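Grukutix printed bedspread, double, teal floral: review
Reviewed by Lena Zieliński
2021-12-31

Summary

A mid-weight printed bedspread for a standard double. The print is good, the hem is acceptable and the packaging is excessive. Bought at full price from Kwiatkowski in Namdale, used daily since June on a bed that doubles as the surface where all the washing in the house gets folded.

Construction

The cover is a single printed layer over a thin filling, backed in plain cloth. The stitching holding the layers together is widely spaced, which keeps the weight down but lets the filling shift a little near the corners. The hem is a double fold with one line of stitching. Two short lengths came undone in the second month and were resewn by hand in five minutes. There has been no further trouble with it.

The corners are square. Anyone wanting a tucked, fitted look at the foot of the bed should look at the rounded version, which I have not tested.

Washing

The label says 40 degrees. I have kept to that except for one wash at 60, done by mistake with the towels. Length after the 60 wash was slightly down, width unchanged. Colour loss was not measurable by eye when the cover was compared with the spare pillowcase, which had never been washed.

Line drying takes most of a day in mild weather. The cover needs a full-size drum; in a small machine it balls up and the middle comes out poorly rinsed. Do not iron the printed side on a high setting. Creases drop out overnight if it is laid flat.

Print

The background is teal and the flowers are large, with daisy-like heads among them. The print is on one side only. Registration is good: the edges of the petals are clean and there is no ghosting at the seams. Bożena Malinowski, who has the Grirnside cover in the same size, finds the pattern too busy for a small room. I would agree if the walls were papered. Against plain paint it is fine.

Use as a folding surface

The cover spends an hour or so each weekend under piles of clothes and linen, so grip and lint matter more here than they would in a guest room. Smooth covers let a folded stack slide towards the edge when someone leans on the mattress. The Grukutix has enough texture to hold a stack in place, and a folded item can be turned without dragging the cover with it.

Lint is the weak point. Soft, fuzzy cloth sheds, and pale fibres show clearly on a dark ground. A dry rubber glove wiped in one direction removes them. A sticky roller works but uses a lot of sheets.

Grey cloth on the floral cover:
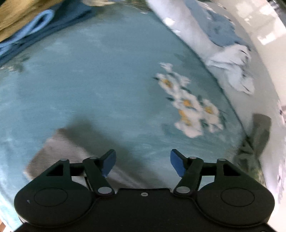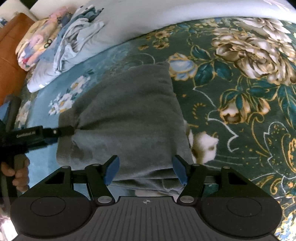 Compared with the Grirnside

The Grirnside is heavier, has closer stitching and stays put better at the corners. It also takes longer to dry and comes only in plain colours. For a cold room I would choose the Grirnside. For a bed that is stripped and washed often, the Grukutix is easier to handle.

Verdict

Recommended for daily use, with a needle and thread to hand for the hem. Not recommended for small washing machines or for households with a lot of pale fleece.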